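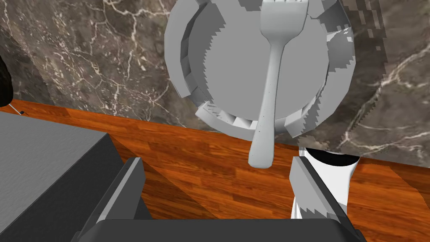
Gray plate, gray fork.

Keeping a Kitchen Counter Clear (Mostly)

Filed under: Kitchen. Updated 2025-08-22

A kitchen counter is a flat surface at elbow height, and every household treats it accordingly. Ours in Pruvstead has held a bike pump, a tax return and, for most of one June, a lamp waiting for a plug. What follows is what has worked, in no order of merit.

Start with the mail

Mail is the worst of it. Open it standing up, next to the recycling bin, with your coat still on. Anything you put down "for a minute" will be there when the kids graduate. Bills go in a folder. Catalogs go straight in the bin, even the Ploltent one with the nice tents in it. You do not need a tent. You have one in the garage with a pole missing.

Give it one drawer

You are going to have a junk drawer, so have one and make it small. When it won't close, empty it onto newspaper and throw out the dead batteries (the proper way, at the drop-off), the soy sauce packets and any key that hasn't met a lock in years. I did ours last winter and found 4 tape measures. I had been borrowing the neighbors'.

Pictures and posters

Prints come home flat and then they stay flat, because hanging them means finding the hammer. Put them up the same day or slide them behind the couch where they can't get splashed. Tomato sauce travels farther than you think, and paper never forgives it.

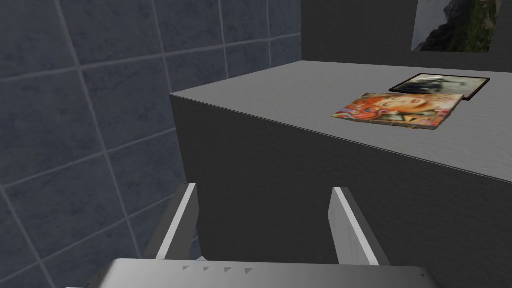

Two pictures on the counter, one overlapping the other.

If you're framing them yourself, measure the paper before you shop. The Parisi frames I like come in sizes that match no paper known to me, so I buy one up and cut a mat. Use a fresh blade and a metal ruler. A wooden ruler will work once, after which it's a slightly narrower wooden ruler.

Wiping down

Most counters want warm water, a drop of dish soap and a cloth that has been washed since the last election. Wipe, rinse the cloth, wipe again, dry. Skip vinegar on marble and limestone, whatever your aunt says. It etches, and the dull patch will outlive both of you.

For dried-on dough, lay a damp cloth over the spot and go do something else for ten minutes. Then lift it with a plastic scraper. I bought an Adska scraper for this and have since used an old library card, which does the corners better.

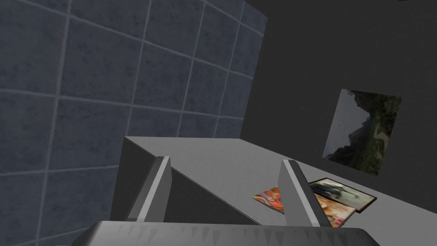
Grease near the stove is another matter. It builds up so slowly that you take it for the color of the counter. Put a little baking soda on a wet sponge, go in small circles, and rinse twice or you'll get a chalky film that shows up only when company comes. Test it in a back corner first if the finish is shiny.

Five minutes at night

Some 35 nights out of 35, I don't feel like doing this.

1. Dishes into the sink or the dishwasher. The top of the dishwasher doesn't count as the dishwasher.

2. Appliances you haven't used this week go in a cupboard. The bread machine knows what it did.

3. Anything that belongs in another room goes in a basket by the door, and the basket goes with you when you leave. 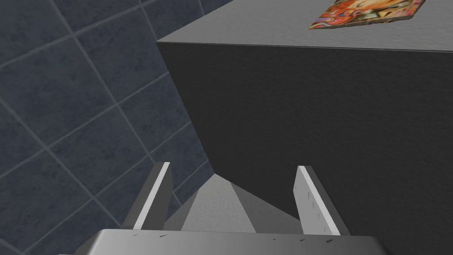
4. Quick wipe, front edge included. Crumbs collect along there and end up on your shirt.

5. Hang the cloth up to dry. A cloth balled up in the sink smells like a pond by breakfast, and then so does everything you wipe with it.

Bigger jobs, such as resealing stone or oiling butcher block, are on the Surfaces page, along with the story of how I learned to open a window first.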